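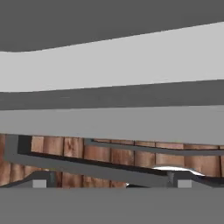

Why is the sky sometimes grey?

The sky looks grey when thick cloud sits between us and the Sun. A cloud is made of a huge number of tiny water drops or bits of ice. Sunlight bounces from drop to drop, and the thicker the cloud is, the less light gets out at the bottom. The bottom is the part we see from the ground, so we see grey.

What is a cloud made of?

Air always has some water in it. Most of the time the water is a gas called water vapour, and you can't see it. When air rises it gets colder. Cold air makes the vapour turn back into tiny drops of liquid water. Each drop forms on a speck of dust, salt or smoke.

The drops in a cloud are so small that the moving air holds them up. They do fall, but very slowly. If they join together and get heavy enough, they come down as rain.

Why are some clouds white?

Sunlight looks white, but it is a mixture of all the colours of the rainbow. Cloud drops scatter all of those colours in much the same way. When the colours reach your eye together, you see white.

A thin cloud lets plenty of light through, so it looks white from underneath. A thick cloud sends a lot of the light back up towards space or out through its sides. If you have ever flown in a plane on a dull day, you may have seen this for yourself. The cloud that looked dark from the airport is bright white on top.

Why isn't the clear sky white too?

The gases in air are much smaller than cloud drops, and they scatter light differently. They scatter blue light more than red light. On a clear day that scattered blue light comes to us from every part of the sky.

Is every grey cloud a rain cloud?

Some are, but plenty of grey days stay dry. These are the grey clouds you are most likely to see.

Stratus is a low, flat cloud that covers the sky like a blanket. It may bring drizzle or nothing at all.

Nimbostratus is thicker and darker. It can bring steady rain or snow that lasts for hours.

Cumulonimbus is the tall storm cloud. Its base can be very dark, and it can bring heavy rain, hail, thunder and lightning. Go indoors if you hear thunder.

Fog is stratus that touches the ground – when you walk through fog, you are walking through a cloud.

Try it: make a grey cloud in a glass

You need a clear straight-sided glass, 200 millilitres of water, a little milk, a teaspoon and a torch.

Pour the water into the glass and put it on a table in a dark room. Ask an adult to hold the torch above the glass, pointing straight down. Look up at the bottom of the glass from underneath, but only for a moment, as torches can be very bright.

Now stir in 2 drops of milk and look again. Keep adding milk, a few drops at a time. The light coming through gets dimmer as the water gets cloudier. The milk is full of tiny bits of fat and protein that scatter the light, much as the drops in a cloud do.

Questions from readers

Nisreen from Deltham asked why clouds go pink in the evening. When the Sun is low, its light travels through a lot more air to reach us. Much of the blue is scattered away before it arrives. The light that is left is redder, and it colours the clouds it lands on.

Finlay from Lindsay asked if clouds are heavy. They are – even a small fluffy cloud can hold tonnes of water, but it is spread out through a very large space.

Words to know

Scatter: to send light off in many directions.

Vapour: water in the form of a gas.

Drizzle: light rain made of very small drops.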